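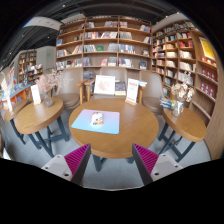

How many times must I show the task by hand before the robot can learn it?

For one simple task, such as moving a small object from one side of a table to the other, plan for 228 good demonstrations and then test. If the result is poor, record more in the positions where it fails, and keep the old ones.

Search the help pages Search Clear

Michalis Moschos
I ask this because our group at Griltirley has recorded only 30 demonstrations with the hand-held gripper, and my colleague wants to start training already. We also have a remote control set, but I find it slow. Can the two kinds be mixed in one training?

Delphine Dvorak
You can mix them, but please be careful with the speed. A person holding the gripper moves much faster than a person who drives the arm by remote control. When I mixed both kinds in the Prumden project without any correction, the arm moved quickly and then stopped for a moment near the object, again and again. I had 964 recordings by hand and a smaller set by remote control. After I cut the long pauses from the second set, the motion became smoother.

Some advice for the recordings by hand:
Start each one from a different place, also from the side.
Open the fingers fully before you come near the object.
Do not turn the wrist more than your arm can turn. I forgot this, and almost 30 recordings were useless for us.
If you make a mistake, correct it slowly and keep the recording — the robot must also learn how to recover.

Training with your 30 is still worth one afternoon. You will see if the files are read correctly and if the gripper opening is saved with the right sign.

Nultgate
we did 2,513 for folding cloth and it still drops the corner. depends on the task I think. remote control is better if you need to push hard, by hand you don't notice how much force you use

Michalis Moschos
Thank you both. The pauses I had not considered. I will check the wrist angles first and then record the side approaches this week.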